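Lindqvist House: Resident Cook and Kitchen Manager

Posted 29/01/2021. Applications stay open until we find somebody, at which point this page will come down, or at least somebody will mean to take it down.

Lindqvist House is a shared residence for 22 graduate students, most of whom can explain the nitrogen cycle and very few of whom can feed themselves. It has had a cook since it opened. Our present one, who put up with us for longer than we deserved, is moving to be near her grandchildren in July, and we would like her replacement to overlap with her for long enough to learn where she hides the good knives.

The post is full time and comes with an apartment on the ground floor. It suits a person who likes cooking for the same people every day and can stand hearing what they think of it.

What the job is

You will plan, shop for and cook dinner six evenings a week, and set out a breakfast that people can manage unaided. Lunch is up to the residents, who mostly eat whatever was left over from dinner while standing at the refrigerator with the door open. You may find this hard to watch. We suggest not watching.

Dinner is served at half past six. It consists of a main dish, a version of the main dish for those who don't eat meat, a vegetable or two, bread, and something sweet on the nights you feel like it. The menu is yours. The house does not vote on it. There was a period when the house did vote on it, and we ate chili for most of a winter.

You will also run the kitchen in the wider sense: ordering, storage, cleaning schedules, the allergy list, the inspection paperwork, and the slow war over the second refrigerator. Residents have cooking privileges after eight in the evening and are supposed to leave things as they found them. Your predecessor's view was that this rule worked best when she stood in the doorway.

A resident is assigned to help you each evening with chopping and dishes. They rotate. Some of them are a real help. Others will ask you which end of the leek to use, and you will need to answer without letting anything show on your face.

What we cook in

The kitchen was redone by the previous owners and is better than the house around it. There is a six-burner gas range, a double oven of which the lower half runs hot, a walk-in pantry, and a dishwasher made by Grosby that does a full load in the time it takes to wipe the counters. The mixer is older than most of the residents and sounds like it. We have budgeted for a new one and you may choose it.

Storage is decent once you learn it. The big pots live low, the baking things live high, and the colanders live wherever the last helper thought a colander might be happy. If you want to rearrange all of this in your first week, go ahead. Everybody will complain for two days and then forget it was ever any other way. 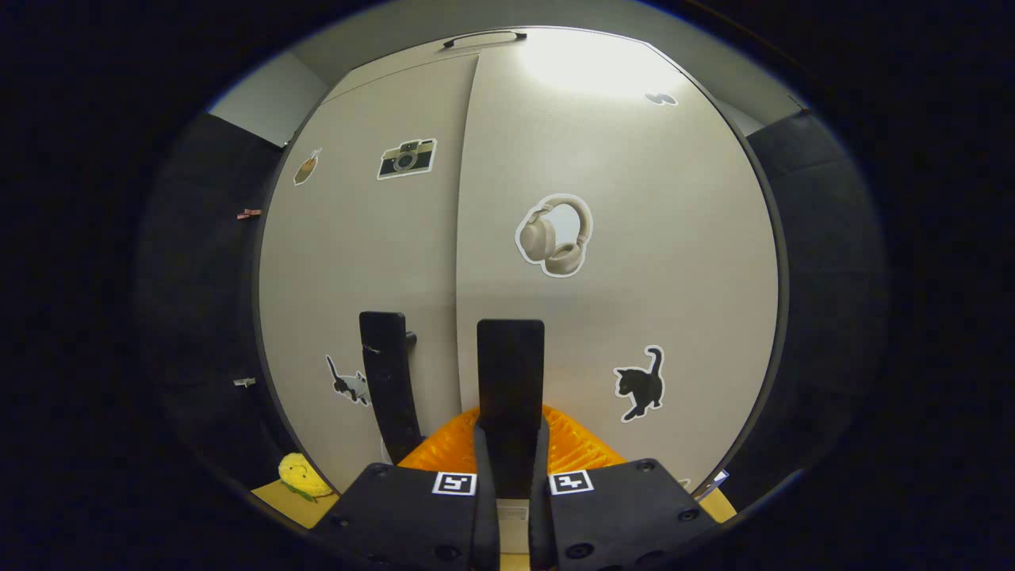 The food budget is set each year and paid monthly, and you will have a card for it. We buy dry goods in bulk from Zunero, a wholesaler with a warehouse out past the county road, and they deliver if the order is large enough to be worth their gas. Produce comes from wherever you like. The farm stand at the bottom of the hill is good from early summer on and will hold things back for a cook who is polite. In the cold months you are in the hands of the supermarket like the rest of us.

We ask for receipts. We ask for them nicely in the first week of the month and a bit less nicely in the second.

Who we are looking for

You should have cooked for groups before. It doesn't matter to us whether that was in a restaurant, a camp, a school, a hospital, a church basement or a very large family, as long as you can get dinner for two dozen on the table at the same time every night and still be civil afterward. Three years of it would be about right, though we'll read a good letter from a person with two.

You will need a current food handler's certificate, or a willingness to get one before you start. We pay for the course. You will need to be able to lift a sack of flour and drive the house van, which is an automatic and has a dent that predates all of us.

You should be comfortable with dietary needs. At the moment the house includes vegetarians, a few people who keep halal, one serious nut allergy and one person whose list of dislikes runs onto the back of the page. The first three you must take seriously. The last one you can handle as you see fit.

Some things we do not need: a culinary degree, foam, tweezers, a personal philosophy of plating. If you have them, bring them along, but the students will put hot sauce on it anyway.

We should also say that this is a house and it behaves like one. People come through the kitchen at all hours to talk. They will tell you about their experiments, their advisors and their breakups, often while leaning on the exact piece of counter you need. The best cooks we've had were able to listen and keep stirring. If you prefer silence and a closed door, you would be miserable here and we would feel bad about it.

Pay and conditions

The salary is fixed and is paid every other week. We send the figure to everyone who writes to us, before any interview, so that no one has to sit through an hour of pleasantries to hear it. It is fair for the area and it is not going to buy anybody a boat.

You get the apartment rent free, with heat, water and internet. It has a bedroom, a sitting room, its own small kitchen (you may never want to see it) and a separate entrance, so you can come and go without being asked what's for dinner. It is quiet apart from the pipes. One cat is fine. A dog is a conversation.

Health insurance is through the plan we share with the Pirkov Residence across the street. You have one full day off each week, all the college holidays, and the weeks between the end of summer session and the start of fall, when the house is nearly empty and those who remain can order pizza. Sick days are sick days. We would much rather eat cereal than have you cough on us.

On present arrangements: because of the pandemic, dinner is currently packed into containers and picked up at the kitchen hatch in shifts, and residents eat in their rooms or out on the porch in their coats. Helpers wear masks, and so will you. We keep the windows cracked open, which makes the kitchen brisk in the mornings. We hope to be back around the long table by the time you arrive, but we have hoped that sort of thing before and have stopped putting it in writing. Apart from this once.

How to apply

Please write to Marleny Urrego, the house manager, at the office address on our contact page. Send a letter telling us where you have cooked and for how many, plus the names of two people who have eaten your food and are not related to you. A resume is welcome but the letter is what gets read.

With the letter, send a week of dinner menus for the house, in February, on an ordinary budget. We are not looking for a showpiece. We'd like to see what you do with the chicken on the day after the chicken. Please include the meatless version of each dinner, and please don't let it be the same dinner with the meat picked out. The vegetarians here have long memories.

Marleny answers every letter, usually within the week. If we think there's a match, she will call you for a chat, and after that we will invite you to come and cook one dinner in our kitchen. You will be paid for the day and for your travel. We'll give you a helper and the run of the pantry, and you can pick the menu. Residents will be told to give comments in writing and to keep them short.

If you have questions before applying, ask them. People often want to know about parking (there is a spot, and it is yours), about the stairs (two steps up to the kitchen from the yard, none inside the apartment), and about whether a partner can live in the apartment too (yes, and they are welcome at dinner). Questions about the lower oven are best saved for our present cook, who has a lot to say about it.

Lindqvist House hires without regard to race, religion, sex, age, disability, national origin or opinions on cilantro. We run a background check on the person we offer the job to, and we cover the cost.

Start date is flexible, but we would like you here by the beginning of July at the latest, while there is still somebody around to show you how to light the back left burner.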